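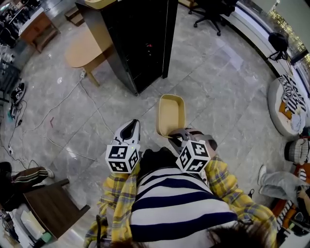
My half of our capstone was the teaching half, meaning I was the one who had to show the robot what clearing up after lunch looks like. We went with handheld grippers for that, one per hand, and you just do the job yourself while everything gets recorded. Each gripper has a cube on it covered in black-and-white marker patterns, and the tracking software works out where your hands are from those. So if I want the robot to learn how to pick up a tray by its edge and tip it upright, I pinch the small tan tray in the right gripper and tip it upright. Sounds easy! It took me most of June to get good at it.

Some background, because Professor Durán (Wenceslao Durán, our advisor) asked for it. The team was me, Irfan Ngui, Kurniawati Pattinasarany and Lacey Penrose. Irfan did the tracking, Kurniawati did the training, Lacey built the test setup and kept the log, and I did demonstrations and bugged everyone else. Our robot is a two-armed tabletop one that we named Kevmont. The task was: pick up a tray, tip whatever is on it into a bin, stand the tray in a rack. If there's a second tray, do it again.

First try: remote control

We didn't start with the handheld grippers. Our proposal said teleoperation, so for the first few weeks I sat in front of Kevmont with a pair of controllers and drove the arms around. I've played a lot of video games and figured I'd be a natural. I was not a natural. There was a little lag between my hand and the arm, small enough that you stop noticing it after a while, but it makes you slow, and you start doing this thing where you move, stop, look, move, stop, look. Kurniawati trained a policy on those recordings and guess what the robot did. Move, stop, look. It had picked up all my hesitating, and sometimes it would stop over a tray and just stay there.

The other problem was time. One remote control session gave us 24 usable demonstrations on a good afternoon, and a good afternoon meant nobody else had the robot booked. We ended that phase with 128 demonstrations total, and I was pretty sick of the chair by then.

Switching to handheld

Lacey was the one who pushed for the change. Her point was that the robot doesn't need to be there at all while you're showing it things, so we could record wherever there was floor space and an outlet. We put together our own pair of grippers (we called the design Flistberg, there is no story behind the name) and mounted a camera up by the head, looking down at the hands.

Things I had to learn the hard way:

Keep the cubes where the camera can see them. I have a habit of tucking my elbows in and rolling my wrists, and when I do that the markers turn away and the tracking jumps. Irfan would show me plots of my left hand apparently teleporting across the room. After a week of that I got used to holding both hands out in front of me, kind of like carrying a hot casserole.

Don't use your fingers. You'd be amazed how often you want to sneak a pinky out to steady something. The robot has no pinky. Any take with a finger in it got thrown out.

Go at a normal speed. I was still going slow out of habit from the controllers, and Kurniawati told me to pretend I was late for class. That helped a lot.

Also, it's tiring! The grippers aren't heavy, but holding them out for an hour is a workout, and my takes from the end of a long session were visibly sloppier. We changed to short sessions with breaks and I wish we'd done that from the start.

What we collected

With the handheld grippers we recorded 1359 demonstrations. Then came the cleanup, which was the part I'd underestimated most. Irfan wrote a script that flagged tracking jumps, and Lacey and I watched what was left to catch the other stuff (fingers, dropped trays, me talking to someone and forgetting what I was doing). After all that we had 584 we trusted. Losing more than half hurt. Kurniawati did train one version on the whole pile to see if quantity would win, and it was worse, mostly because the jumps taught the arms to twitch.

How Kevmont did

Picking up a tray by the edge works well now. It goes in with one arm, closes on the rim, lifts, and there's none of the freezing we had before. Tipping is okay. It tends to tip a bit early, so some stuff lands on the lip of the bin. The rack is where it falls apart. My hands could feel when a tray slid into the slot, and none of that feeling is in the recordings, so the robot pushes about as hard as it saw me move and hopes for the best. Sometimes the tray goes in, sometimes it bends the rack.

Two trays in a row was a stretch goal and we got it a few times, never when Professor Durán was watching.

If I did it over

I'd skip the controllers for collecting and only keep them for fixing specific failures, where you take over right when the robot gets stuck and show it the way out. Wahyudi Pelupessy from the year ahead of us did that with his drawer project and he let me try his setup, and it felt way more useful than starting every demo from zero. I'd also get more people to record. Nearly all of our data is me, so Kevmont clears a table the way a left-handed person does, and Lacey still finds that hard to watch.

The cleaned recordings and Irfan's script are on the lab drive in the folder called Menon. If you use the script, change the jump threshold first, it's set for our camera height and it will throw out everything you've got.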